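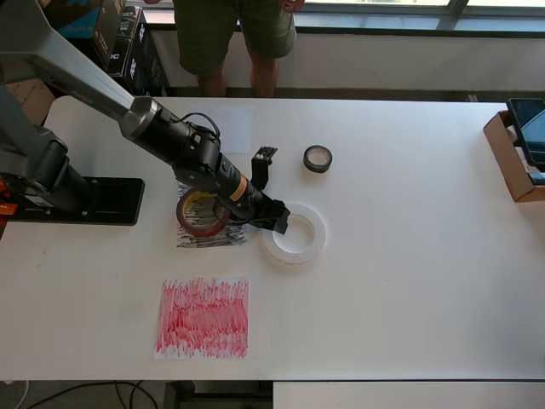 Tape rolls and scribble sheets on the white table at Trestby.

Progress report: Ustlow Making Table
To: the Magsi small grants team
From: Khurram Ansari

The second stretch of the project has gone really well, and I'm so pleased to be able to write that! We set out to run 16 drop-in sessions at Trestby and every one of them went ahead, including the Sunday we nearly lost to a broken boiler (coats on, lots of tea).

Scribble sheets are still the favourite. People fill a page with marker, red or black mostly, pressing as hard as they like, and then tear or cut it up for the big collage. We've had 200 sheets handed in so far – far more than the wall in the hall can hold, so the rest are in flat folders.

Coloured tape was new this time and I wish we'd bought it sooner. It goes on over the scribbles in bold lines and it doesn't need drying time. Red runs out first. The wide translucent roll is for joining panels from behind, and black is for edging.

Spending stands at £545 out of the £1000. Most of that went on paper and hall hire, with the tape coming from Jisus at a trade price.

Still to do: join the last panels, order more red, and agree a date in September for hanging the finished piece. Ustlow library has offered us the stairwell, but I need to measure it before I say yes.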